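Tempo de leitura: 3 min

A colher tem de ter onde pousar

Quando abriu a sala de café da Prillance, no rés-do-chão de um prédio que antes albergava um armazém de tecidos, a proprietária não pensou em colheres. Pensou na máquina, na moagem, nas mesas. "As colheres comprei-as em maio, à pressa, e não combinavam umas com as outras", conta. Passados 11 meses, é delas que mais fala.

A casa serve café de filtro em canecas vermelhas, de interior branco, encomendadas à Dirkthorpe. Não há pires. Foi uma decisão tomada logo no início, por falta de espaço nas prateleiras e no lava-loiça, e que trouxe um problema que ela não tinha previsto: os clientes mexiam o café e não sabiam o que fazer a seguir. "Uns deixavam a colher dentro da caneca, outros punham-na no guardanapo, outros directamente na mesa. As mesas são claras. Ao fim da manhã havia pingos em todo o lado."

Experimentou pratinhos de vidro, que se partiam, e depois uns descansos de cerâmica da Lemaire, que achou caros para o que eram. A solução em uso veio de uma caixa de blocos de construção em madeira que tinha em casa. Dois blocos pequenos por mesa, deitados, com um intervalo entre eles.
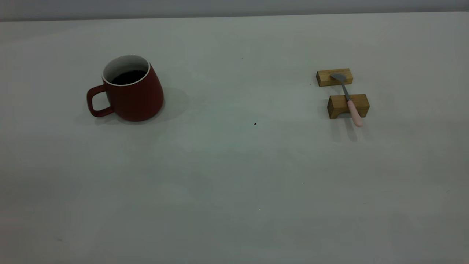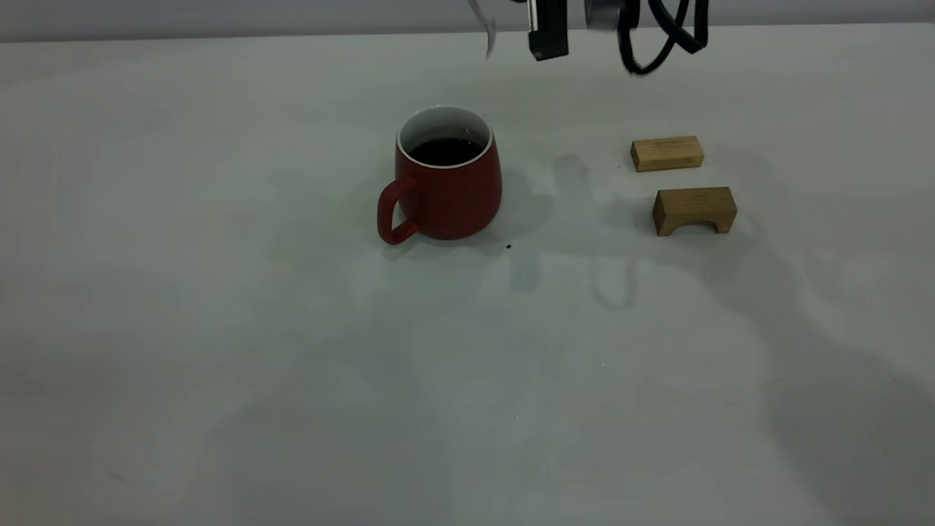
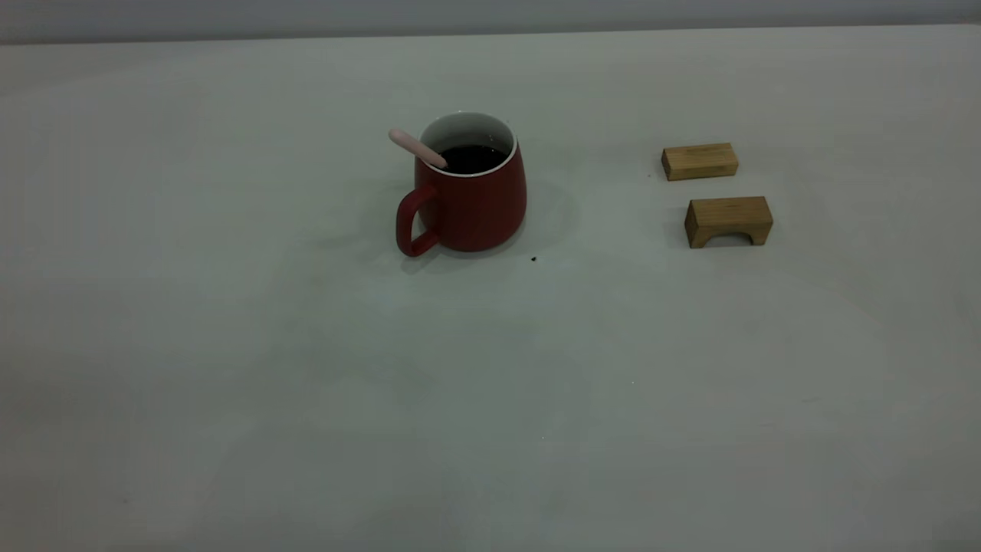 Café escuro na caneca vermelha e, à direita, os dois blocos de madeira clara.

"A distância entre os blocos é o que interessa", explica. "Se estiverem encostados, a colher escorrega. Se estiverem longe demais, cai no meio." Os clientes afastam-nos e juntam-nos como querem, e os empregados voltam a pô-los no sítio quando limpam a mesa. Há quem faça torres com eles, sobretudo as crianças, e ela não se importa.

A madeira não leva verniz. É lavada à mão ao fim do dia, com pouca água, e fica a secar de pé em cima de um pano. Com o tempo ganha manchas de café, que ela tira com lixa fina. Os que ficam demasiado marcados vão para debaixo da perna de alguma mesa coxa. "Tenho uma caixa com 40 de reserva. Chega para muito tempo."

Das mesas fala com menos entusiasmo. O tampo mostra tudo, diz, e uma gota de café seca que não se limpe logo dá trabalho. Passa-se um pano húmido entre clientes e, à noite, um produto neutro da Commont. Já pensou em trocar os tampos por outros mais escuros, mas a sala recebe pouca luz de inverno e teme que fique pesada.

Quanto às canecas, está satisfeita. A asa é larga e o café aguenta quente o tempo de ler o jornal. O único defeito que lhes aponta é o peso - um tabuleiro com seis já custa a levar até à sala do fundo. Partiram-se poucas desde a abertura, quase todas no lava-loiça.

Perguntamos se voltaria a abrir sem pires. Responde que sim, sem hesitar. "É menos uma peça para lavar e a mesa fica mais livre. Quem pede pires, e há quem peça, leva um. Tenho uma pilha deles atrás do balcão, de várias casas, nenhum igual."

A sala abre às oito da manhã e fecha a meio da tarde. Ela costuma chegar uma hora antes, para moer o café e distribuir os blocos pelas mesas.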